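**2024-12-14, bench notes, folding cell**

Right arm again. Same complaint as last time: gripper stops answering partway through a reach, arm keeps its pose, no fault on the screen until somebody tries to send a new command. Then it dumps 18 lines of timeouts at once and wants a full restart. I got it four times before lunch. Frida's ticket says "fixed in the Pliltix update." It isn't fixed. The update changed the wording of the message.

What I don't buy is the software explanation. If it were the driver dropping packets, the left side should do it too, since it runs the same build. The left side hasn't missed once.

My money is on the cable. Too much slack on the right, and the slack has nowhere good to go when the wrist rolls.

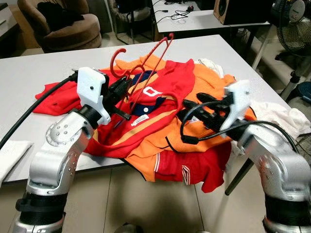 *Both grippers down in the pile, cable looped over the right wrist.*

Skuka's install sheet says to leave "a comfortable service loop" and gives no length, so everyone who has rebuilt that arm has picked their own. I would like a number. Marleny wrote to them and got back a PDF of the same sheet.

Things tried so far:

- Swapped the right gripper controller for the spare. Fault came back.
- Dropped speed to 200 on the wrist axis (normal is 700, in whatever units De Bruijn decided on). Ran clean for a while, then two faults close together. Marleny counts this as an improvement. I count it as a small sample.
- Wiggled the connector by hand with the arm parked. Nothing. Which proves little, a parked arm isn't pulling on anything.
- Reseated the plug. Can't say whether it was loose before, because I pulled it without checking. My mistake.

Not tried: a new cable. We have one, in the Drorine box, but it's the older type and I want Frida to confirm the pinout before I plug it into anything expensive.

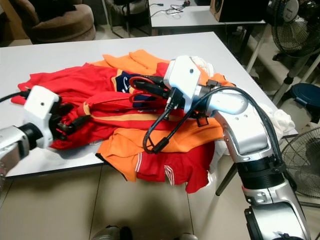 *Right arm over the clothes, the loop hanging down in front.*

The part that bothers me more than the fault is the safety side. When the gripper goes quiet it holds whatever it last had. With a shirt that's a nuisance. The arm, meanwhile, still thinks it has permission to move, and if the queue has another pose in it, off it goes, dragging cloth. During the second fault I had my hand near the table edge to free a sleeve and the forearm lifted. It didn't touch me. It shouldn't have moved at all.

The manual calls this state "passive hold." I'd call it half a stop. Until it's sorted:

1. E-stop in before anyone reaches over the table. The pause button doesn't count — I watched it lift with pause lit.
2. Clear the queue by hand after any gripper timeout, then restart.
3. No solo runs on the right arm.

Frida thinks rule 3 is overdoing it. She may be right, but she wasn't standing there.

On the tool question: the suggestion was that the fault only shows up with fabric, something to do with the fingers closing on nearly nothing and the current reading staying too low. Fine, it's a theory, so give it something hard to close on.
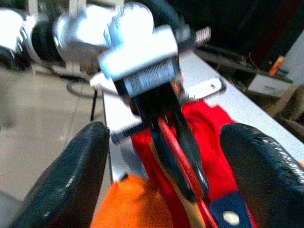
A grip that holds for one moment tells me very little. I want the same pick repeated through the wrist roll, at normal speed, with the current log running and somebody standing at the E-stop. If it times out with metal in the fingers, the low-current idea is dead and we can stop talking about it. If it doesn't, I'll want a lot more runs before I believe that either, because the loop hangs differently depending on how the arm comes in.

Also found the log clock on the right controller is some 4 seconds behind the left. So every comparison in Frida's ticket, where she lines up the two arms and says the left "hesitates as well," is lined up wrong. Need to redo those before anyone quotes them to Skuka.

For Marleny, before the next run: tape a mark on the cable where it leaves the wrist so we can see if it creeps. Leave the speed at 700. Please don't install the next Pliltix update until we've changed the cable, or we'll have changed two things and learned nothing.

Spare controller is still fitted. The original is on my shelf with a tag on it, probably fine.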